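Können Roboter inzwischen aufräumen?

Zikside
16. Juni 2018
In der Werkstatt sortieren wir Kleinteile immer noch von Hand. Taugt ein Roboter mit zwei Armen schon für so was? Bei uns wären es 7 Schubladen. 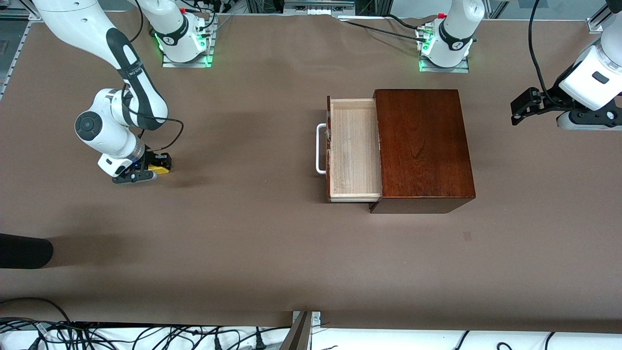 Greifen halte ich für machbar. Schwieriger finde ich Schubladen - die klemmen, und jede geht anders auf.

Brodholm
Sehe ich nicht so. Mit einem ordentlichen Griff ist die Schublade das kleinste Problem. Schwierig wird es, wenn drinnen alles durcheinanderliegt.

Liew
Für 3050 Euro bekommst du keine zwei Arme. Ich würde weiter selbst einräumen.

Zikside
Budget ist noch offen. Vor Januar kaufen wir sowieso nichts.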